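I've had the Leken slow cooker since May and it's run nearly every weekend, so I feel ready to say something about it. Short version - I like it, with grumbles.

I bought it to replace my old Billereo, which scorched anything thicker than soup. The Leken holds 6 quarts and heats much more evenly. Chili comes out great! Stew too (even the time I forgot to stir it). The lid fits snugly, and I can lift the pot out without burning my knuckles.

I do taste-test beans constantly, and a couple always end up parked on the gray spoon rest while I decide if they need another hour.
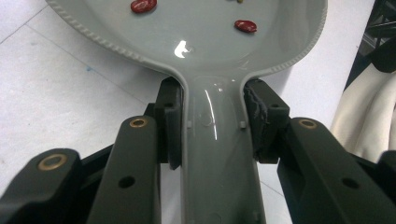 ## What bugs me

The timer. It only goes up to 10 hours, and it beeps at the end like a truck backing up - no way to turn it down. The cord is short as well, so mine lives at the wrong end of the counter. And the recipe booklet is mostly dips?

I looked at the Elleo before buying, and it has a quieter timer, but the pot felt flimsy in the store. I'd still pick the Leken. Just don't run it overnight if you sleep near the kitchen.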